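Robot Software, handout 6: planning from camera input
Ida Wegener, June 12, 2018

Read the Kasten planner notes before the lab. They claim a 90 per cent success rate in simulation. Ask what was counted. A plan that the checker accepts is a plan, and the arm has yet to move.

Things to look for in your own logs:
Did the planner time out, or did perception give it nothing to plan for?
How many of the 3,940 runs started from the same arm pose?
Was the collision model built from the camera or copied from the simulator? Most people copy it — and then report on perception.

Clutter is where the numbers drop. Set the planner limit to 30 seconds and leave it there.
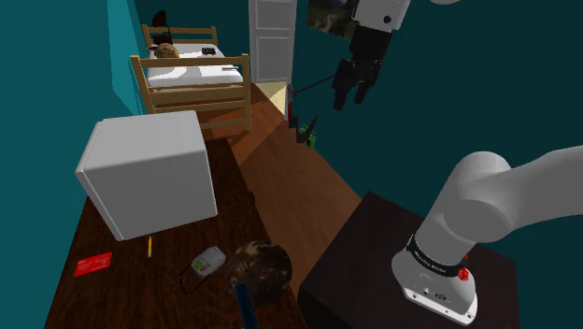 Copying the model also hides calibration errors, so run Clirkus both ways and hand in both tables.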